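Kommunalpolitik & Verwaltung > Vergabe und Akteneinsicht

Befangenheit bei Vergabe: Schwager des Bürgermeisters Gesellschafter des Bieters

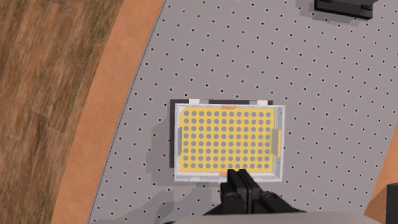
Boglárka Sipos
Unser Gemeinderat (16 Mitglieder) hat im Mai die Laborausstattung für das kommunale Wasserwerk vergeben. Zuschlag an Trorach, zweitplatziert war Clovell. Inzwischen ist bekannt, dass der Schwager des Bürgermeisters 9 Prozent an Trorach hält. Der Bürgermeister hat die Sitzung geleitet und mit abgestimmt, im Protokoll steht dazu nichts. Ergebnis war 9 zu 7, seine Stimme eingerechnet. Ist der Beschluss damit unwirksam, und an wen wendet man sich? Auftragswert liegt bei 87.000 Euro netto.

Lalit Bhatia
Zwei Ebenen trennen.

Kommunalrecht: Die Gemeindeordnungen schließen Mitglieder von Beratung und Abstimmung aus, wenn der Beschluss ihnen oder einem Angehörigen einen unmittelbaren Vorteil bringen kann. Ob der Schwager als Angehöriger zählt und ob eine Beteiligung von 9 Prozent genügt, ist je nach Bundesland verschieden geregelt. Teils kommt es darauf an, ob die Person im Vorstand oder Aufsichtsrat sitzt. Auch die Folge unterscheidet sich: In manchen Ländern ist der Beschluss schon wegen der Mitwirkung rechtswidrig, in anderen nur, wenn die Stimme entscheidend war. Bei 9 zu 7 wäre das zu prüfen, ohne ihn stünde es 8 zu 7. Fristen für die Rüge beachten, die laufen unter Umständen schon.

Vergaberecht: Der Wert liegt unter dem EU-Schwellenwert für Lieferaufträge, die Vergabekammer ist daher in der Regel nicht zuständig. Ansprechpartner ist die Kommunalaufsicht, meist beim Landratsamt. Schriftlich, mit Protokollauszug und Handelsregisterauszug bzw. Gesellschafterliste. Ein bereits geschlossener Vertrag fällt durch einen fehlerhaften Ratsbeschluss nicht automatisch weg.

Ernő Gulyás
War bei uns genauso, ist nie was passiert. Geh zur Zeitung.

Eirlys Llewellyn
Ergänzung zu Lalit: Bitte das Bundesland angeben, sonst lässt sich die Angehörigenfrage nicht klären. Die Gesellschafterliste einer GmbH ist über das Registerportal abrufbar. Bei einer AG steht der Schwager dort nicht drin.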